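Bench notebook, August
Equipment plan for the tabletop cells

Started the morning on the spending sheet again. The Drasden quote for replacement fingers came in at 352 a set, shipping not included. Last order was 3 sets and we went through them faster than I planned for, mostly pad wear at the tips. If we keep to the same pace I need to put in for another order before the fall freeze on purchasing.

Cliler wants 1716 for the wrist service kit. It covers seals, the cable loom and one spare encoder. I asked for the loom on its own and they won't split it. Put it down as the full kit for now.

Things still with no price against them:
Second frame. Aravena can cut the poles but wants a drawing with the corner joints marked.
Curtain fabric for the second frame, same dark stuff.
Spare power supply. Vustport lists it as 164, lead time blank. Emailed them.

Props come out of consumables and I have been sloppy about logging them. Paper cups, tape, snack bags, the small lidded bin. None of it costs much, but it gets bought on personal cards and the claims come in late. I'll start a page at the back of this book for it.

Cup grasps this afternoon with the bin out and its lid open. The black gripper is on the fingers we have, so I want a note of pad condition at the end of the session to go with the reorder request.

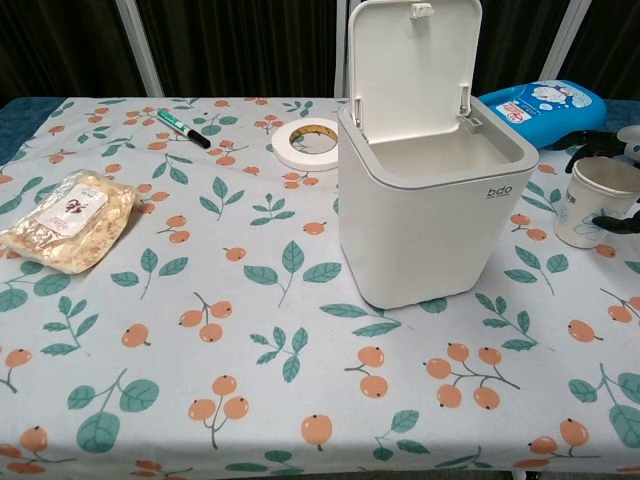 Ignacio Durán read the draft over lunch and thinks the finger order is the wrong place to start. His view is that we should buy the wrist kit first and stretch the fingers by swapping pads only, and that a worn finger costs us an hour while a dead wrist costs us the cell. He would also push the second frame into next year's budget and use the money for a spare arm controller, which I don't have on the list at all.

I agree on the wrist kit. Less sure about pads only. The last time we reglued pads they shifted under load and we had to redo the calibration. Will ask Drasden if they sell pads separately and what adhesive they use.

Controller: need a quote before I can argue either way. Check whether the old one can be repaired.

Order of priority as it stands:
Wrist kit, Cliler
Fingers or pads, Drasden
Power supply, Vustport
Controller, no quote yet
Second frame, Aravena, can wait

To do: drawing for Aravena anyway, chase Vustport, prop page, find the invoice for the last finger order.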